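4.2 Drawer task: comparison of the two grippers
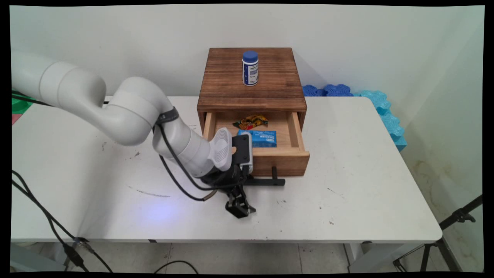
The second task was chosen because it is more sensitive to the shape of the fingers than the pick-and-place task of Section 4.1. The arm has to bring its gripper to the handle of a small wooden cabinet, move the single drawer, and release the handle without shifting the cabinet on the table. We compared the Tidine gripper and the Ziter gripper, both with two fingers, on the same arm and with the same controller settings. The cabinet was not fixed to the table, so a poor approach is punished quickly.

Figure 3. Drawer task with the two-finger gripper close to the black bar handle. The drawer is partly open and contains two light packages; a bottle with a blue cap stands on top of the cabinet.

The bottle serves as a simple indicator of rough motion. If it fell during a trial, the trial was counted as failed, even when the drawer reached the required position. We consider this rule strict but useful, as a person would hardly accept a robot which opens the drawer and throws down what is on it.

In total we recorded 3,522 trials with the cabinet placed at different angles to the table edge. Of these, 119 were removed before the analysis due to a fault in the logging of the finger position. The removed trials belong to both grippers and all of them come from the first session in May. We did not repeat them.

The main difference between the grippers appeared at the moment of release. The fingers of the Ziter model are wider at the tip, and when they opened they sometimes touched the drawer front and pushed it back a little. With the Tidine model this was rare, but its grip on the bar was weaker when the cabinet was turned far from the arm. A slower approach helped in this case - it did not help with the release problem.

We also tested 3 values of the closing force for each gripper. The lowest value was enough for the drawer in most positions, and the highest one moved the whole cabinet more often. For the experiments with the Pichon controller in Section 4.3 we therefore keep the middle value.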